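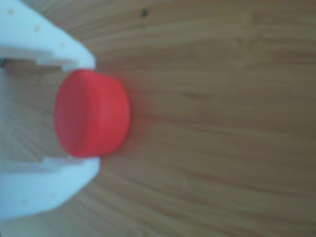
Cultura y barrio | Entrevistas
31 de mayo de 2025
Por Celina Sobczak

Lungile Botha llega a la entrevista con un destornillador en el bolsillo de la camisa y una disculpa preparada por si tiene que irse antes de tiempo. Dirige el taller de robótica del instituto Gruvar desde septiembre, cuando la profesora anterior se marchó a otro centro y dejó en herencia un armario, una impresora 3D con tos y un papel pegado en la puerta que decía «no enchufar las dos cosas a la vez». No especificaba qué dos cosas.

«Tardamos un mes en averiguarlo», cuenta. «Era la impresora y el calefactor. Elegimos la impresora. Fue un otoño largo».

El taller tiene 11 alumnos y un solo proyecto, al que llaman Brorerus por razones que cada uno explica de manera distinta. Consiste en una pinza capaz de coger tapones de botella de una mesa y echarlos en un cajón según el color. Dicho así, suena a tarea que un niño de dos años resuelve antes de merendar. Botha no lo discute.

«Un niño de dos años es una máquina extraordinaria. Además, si se le cae el tapón, lo recoge. La nuestra cierra los dedos, sube, viaja hasta el cajón con una dignidad tremenda y los abre encima. Con el tapón todavía en la mesa».

La elección del tapón tiene poco de romántica. En el instituto sobran, y las piezas de un juego de construcción, que fueron la primera idea, resultaban demasiado fáciles: caras planas, ángulos rectos, ningún carácter. El tapón rueda. De pie se deja coger casi siempre; tumbado, hay que pillarlo por el borde sin empujarlo antes con la punta de un dedo, y ahí se les ha ido buena parte del curso.

«El rojo es el que peor fama tiene», dice Gwenllian Wynne, de dieciséis años, encargada de los dedos. «Es igual que los otros, pero fue el que se nos escapó el día que vinieron los padres. Desde entonces le tenemos manía».

Wynne ha dibujado todas las versiones de los dedos y habla de ellas como otros hablan de sus exparejas. La primera tenía la cara interior lisa y el tapón salía disparado hacia la ventana. La segunda llevaba una goma que agarraba muy bien y luego no soltaba. La actual tiene escalones por dentro, con una muesca rectangular en cada dedo, y sujeta el tapón solo con las puntas.

«La muesca fue un error mío», reconoce. «Medí mal y quité material donde no tocaba. Iba a tirarlos, pero Tadeusz los montó mientras yo estaba en clase de inglés, y agarraban mejor que los buenos. Llevo desde entonces intentando decir que lo hice a propósito».

Tadeusz Tokarz, el culpable del montaje, se ocupa de los motores y de no dar entrevistas. Accede a contestar sin levantar la vista del portátil. ¿Qué es lo más difícil? «La fuerza». ¿Cuánta hace falta? «Menos». ¿Menos que cuánta? «Que la de antes». La de antes, me aclara después Botha en voz baja, partió un tapón por la mitad y se llevó por delante un engranaje que había tardado una noche entera en imprimirse.

El presupuesto anual del taller asciende a 200 euros, cifra que Botha pronuncia con la entonación que otros reservan para los partes médicos. De ahí salen el plástico, los tornillos y los motores que se queman. La mesa de trabajo la pone el instituto y tiene sus propias opiniones: la veta de la madera, tan bonita, confunde al programa que busca los tapones.

«Durante una semana creyó que había un tapón en un nudo de la mesa», explica Stanisława Ostrowski, que escribió esa parte del código y la defiende con elegancia. «Iba una y otra vez a por él. Con mucha constancia, eso sí. Le propuse a Lungile que pusiéramos un mantel blanco y me dijo que eso era hacer trampa».

Botha se revuelve en la silla. «No dije que fuera trampa. Dije que en el concurso no habrá mantel».

El concurso es el Drirumora, un encuentro de institutos en el que cada equipo presenta una máquina y dispone de 3 minutos para que haga lo que se supone que hace. Gruvar acudió por última vez hace varios cursos con un coche que seguía una línea negra y que, llegado el momento, siguió el cordón del zapato de un miembro del jurado. Quedaron penúltimos. El último equipo no se había presentado.

Para no repetir la experiencia, este año han ensayado. Ostrowski guarda un registro de todos los intentos de agarre, hasta 3000 desde que empezó el curso, con una columna para el resultado y otra para los comentarios. Me deja leer una página. En la segunda columna aparecen «bien», «bien pero feo», «se ha ido», «se ha ido (ha sido Tadeusz)» y, repetido varias veces seguidas, un simple «no».

Le pregunto a Botha si todo esto sirve para algo más que para clasificar tapones. Se lo piensa. Antes de dar clase trabajó en Perić, una empresa de maquinaria de envasado, y allí, dice, habría resuelto el problema con una ventosa y una factura.

«Con la ventosa habríamos acabado en octubre, y luego qué. Aquí ha habido gente que no se hablaba con nadie y que ahora se pelea a gritos por un radio de curvatura. A mí me parece un avance. El profesor del aula de al lado tiene otra opinión».

¿Y ganar? Wynne cree que sí. Ostrowski pide que no se lo pregunten hasta haber visto la luz de la sala. Tokarz dice «depende» y, cuando le pregunto de qué, señala un cable.

Botha mira el reloj, se levanta y recupera el destornillador del bolsillo. Quiere apretar un tornillo del dedo de arriba antes de que cierren el edificio. Desde el pasillo oigo que alguien le pide que apague primero el calefactor.

Etiquetas: robótica educativa, institutos, concursos escolares

Utilizamos cookies propias y de terceros para mejorar su experiencia de lectura. Si continúa navegando, consideramos que acepta su uso. Aceptar | Configurar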